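August, test kitchen notebook, second page of the dishwashing notes
Last updated: August, 16:20

Right, picking up where I left off before lunch, because my handwriting on the previous page has gone through a puddle and I can only read half of it. What I can make out says "oval plates, bottom rack, NO" underlined twice, so I was obviously cross about something. Hedvig, if you read this before I've typed up the rest, the short version is that the big white oval plates are the problem and everything else is behaving.

I'll start with what we had on the counter this morning. We did the Merkton bowls first (the shallow ones, with the foot ring that holds water like a moat), then the Ambrose side plates, then the mugs, and then the ovals, which I'd been putting off. Item code for the ovals is 622 on the shelf label, for whoever ends up reordering them. There are 14 in the set and I put all of them through, in two goes, and both goes annoyed me in different ways.

First go: I loaded them on the lower rack with the long side running front to back, leaning towards the middle. They fit, and the rack slid in, lovely, and I walked off feeling pleased with myself. When I came back at the end of the cycle the ones on the outside had leaned over onto their neighbours and each pair had a half-moon of dried sauce where they'd touched. It was the tomato test sauce, the one Valter makes up with too much oil in it, and it bakes on like varnish. Had to do those by hand in the sink with the soft brush and a good deal of muttering.

Second go: long side across the rack, every other slot left empty. Much cleaner! But you lose such a lot of room that way that the mugs had to wait for another run, and in a house with people in it that would mean somebody standing about with no mug. Rim clearance was all right as long as the plates stood nearly upright. As soon as one leaned back it caught the upper rack on the way in, and you hear it, a nasty little tick, and then you have to pull the whole lot out again and look for chips. No chips so far. One of the side plates has a mark, but I think it had that when it came.

Valter came in at this point and said I should be putting them in at an angle, like roof tiles, and I said I'd done that on the previous page, and he said the previous page was illegible, which was fair. So I did it again with him watching. Same result as my first go, more or less: clean on the fronts, streaky on the backs. The backs are the bit we keep forgetting to look at. You tip a plate up under the light and the front's gleaming and you put it on the pile, and then the next person picks it up and gets a greasy thumb. I've written BACKS on a bit of masking tape and stuck it to the cupboard.

Rinsing. We've gone round and round on this. I started the day firmly in the scrape-and-load camp and I'm still mostly there, but the ovals have a very slight dip where the well meets the rim, and bits sit in it. Rice especially. For the bowls and side plates I scraped only and they came out fine. For the ovals I scraped the first half of the set and gave the others a quick swill in cold water, and the swilled ones were better on the dip and no different anywhere else. So that's a small tick for rinsing, for that one plate. I don't want it written up as "rinse everything", please, because then we'll be running the tap all day again.

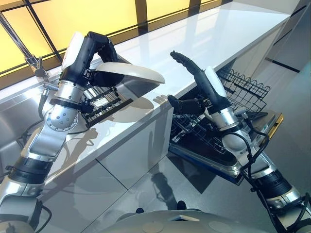
Does a big oval plate need to be dried by hand after the wash?

Only if you want to stack it straight away. Left standing upright in the rack with the door open it will dry on its own, apart from a bit of water along the bottom edge, and one wipe with a tea towel sorts that out. If you stack it with that edge still damp, the plate underneath gets a ring.

I wrote that one out properly because Hedvig's been asked it by the Welton people and I said I'd give her something she could paste into an email. Feel free to tidy my wording. They also asked about leaving plates in the machine overnight, and I haven't tried that with these, so please don't promise them anything.

Door open or door shut at the end: open, every time. I did one run where I forgot and left it shut (phone call, sorry) and the mugs had pools in their bases and the whole inside smelt like a swimming bath. With the door down for a while before unloading, the bowls were still a bit wet in the foot ring but the rest was fine. Unload the bottom first! I know we all know this. I still did it top first after lunch and tipped a mug's worth of water over a rack of dry side plates, and had to start again with the towel.

Now the spare rack, the one for things that get washed by hand. I've been keeping it in the sink and not on the worktop, because on the worktop it drips down the cupboard front and then there's a tide mark by home time. In the sink it's a bit of a reach, and the ovals won't stand up in it without help. The slots are too close together for something that deep. They go in, they lean, they think about it, and then they slide. I tried one with a folded tea towel tucked behind and that held, but it looks daft and the towel's soaked in no time. For now the ovals that need hand washing get wiped and put away one by one. The Bratetti serving dish has the same trouble, only worse because it's heavier, and I've moved it to the high shelf where it can't tempt me.

The sponge wants replacing. I keep writing this. It's the green one and it has a smell of its own. There are new ones in the box marked 3435 on the bottom shelf of the store cupboard, behind the paper towels, and I'll bring some up tomorrow if no one beats me to it.

A note on where to put things down, as I nearly had an accident. When you've got the machine door folded down and you're working between it and the sink with a large plate in your hands, there's nowhere good for your shins. I stepped back without thinking and caught the edge of the door, and very nearly sat on the rack. So: clear the landing space on the counter BEFORE you open the machine, and stand to the side of the door. Also keep the cutlery basket away from that patch. I'd left it there, handles down, forks up, and Valter gave me a look.

Results so far, scribbled in the order I did them:

Merkton bowls, scraped only, upper rack: clean, wet in the foot ring.
Ambrose side plates, scraped only, lower rack: clean both sides, except the ones under my mug flood.
Mugs, upper rack, tilted: clean, 5 with tea stains left inside the handle join.
Ovals, front to back: half-moons on the outside pairs, backs streaky.
Ovals, across, alternate slots: clean, backs fine, takes up the whole rack.
Ovals, roof tiles (Valter's way): fronts clean, backs streaky.

Still to do: ovals across the rack again but with the upper rack emptied, to see whether the backs get any better when there's nothing dripping over them. I'd also like to try the shorter programme, as all of today was on the normal one and I bet most people press whatever's first on the panel. And somebody needs to make a fresh batch of test sauce, with less oil in it this time. Valter, I'm looking at you.

Hedvig, your blue tea towel is in the wash with the others. It'll be back on the hook in the morning.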